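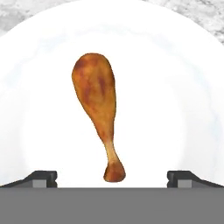
Drumstick on a white plate in a simulated kitchen, gripper fingers open on either side of the bone end.

Saldale rules
6 min read

The Saldale rules are a set of good-practice rules for writing, running and scoring pick-and-place tasks in simulated home kitchens. They cover the dull stuff that decides whether two teams can compare their numbers: how a task is worded, where things start, when the arm counts as finished, and who gets to say it worked. I've used them for a good while now and I keep this article up to date for our group's wiki, so you'll get the rules along with a fair amount of my own opinion.

Origin

The first version was a shared list kept by Weronika Szulc and Lech Kozłowski, who were both tired of reading reports where "put the food away" meant something different on every page. They named it after Saldale, the project they were on at the time. Czesław Cieślak then turned the list into numbered rules, and the text most of us work from is the one dated March 10, 2023. A small correction followed in April (two rules had swapped numbers, and oh, the emails). There's no official body behind any of it. You adopt the rules by saying in your report that you did, and which version.

Wording a task

A task under the rules is one sentence with one verb in charge of it, one object and one goal. "Move the drumstick to the bowl" is fine. "Clean up dinner" is not, and if that's what you want then you split it into pieces and score each piece. Colors are allowed in the sentence only if they're needed to tell two things apart. I like this rule a lot, even though it makes for very flat reading!

The object has to be called what an ordinary person would call it. Radosław Mazurek once went through a set of 700 task sentences and rewrote every one that used a file name from the model library, and I still think that was the most useful week anybody spent on the whole thing.

Starting layouts

Each task gets 10 starting layouts, and they have to be saved before anyone tries a policy on them. The object may be turned any way it likes as long as it lies still when the clock starts. If it's sliding or sinking into the plate, the layout is thrown out and you make a new one. You can't just nudge it by hand, because then your saved copy and mine don't match.

Things that aren't part of the task stay on the counter. People do love to sweep everything off to make life easier for the arm, and the rules say no to that — a kitchen has clutter in it, and a result from a bare counter has to be reported separately.

Approach and grasp

The rules ask for open fingers on the way in, with the wrist view recorded the whole time. Contact with the plate is allowed if the plate stays put. For food with a bone or a stem, the report has to say which part was gripped, narrow end or meaty end, and that goes for failed tries too. Odd shapes are where grippers differ most, and a drumstick is about as lopsided as dinner gets.

Squeezing has a limit, but it's set per gripper and I won't copy the table here. Ask whoever looks after your setup. If they use the Jirkano profile, check that it's the newer one. 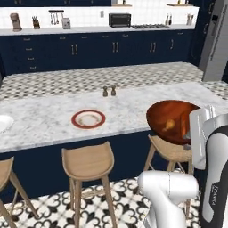 Containment is the part of the rules that gets argued over most, and it has its own section in the numbered text. The object counts as "in" a container when its center is inside the rim, it's resting on the container, and the gripper isn't touching it. So a drumstick inside the big brown wooden bowl can pass even with the bowl tipped slightly, provided the tilt stays under 30 degrees and nothing is still moving. I used to mark those as fails, and Weronika talked me out of it. What you do have to record is where the gripper ends up. If it's hovering right beside the bowl, as it is here, you wait until the scorer's contact check comes back clean before you call it. A picture where the arm overlaps the rim won't settle that for you, so don't score from one camera.

Stopping and timing

A try ends at success, at a drop to the floor, or when 20 seconds go by with no movement of the object. Teams used to let the arm fiddle for ages and then report only the lucky ending. Regrasping is fine, and you note how many there were.

Scoring

Whoever trained the policy doesn't score it. The checker script goes first, then a person looks at every try the script wasn't sure of. Where the two disagree, the person's call stands and the disagreement is listed. I find that list more interesting than the score, most days.

Related sets

The Gundell guide is older and aimed at real arms on real counters, so it has far more about cleaning and guarding and much less about saved layouts. The Sadowski checklist is one page long and covers wording only. Balthasar Kofler has written a comparison of all three, a bit hard on the Saldale containment rule for my taste, but he's right that it says too little about lids. A draft rule on lids exists. I've read it, and it still needs a sentence about what happens when the lid falls off by itself.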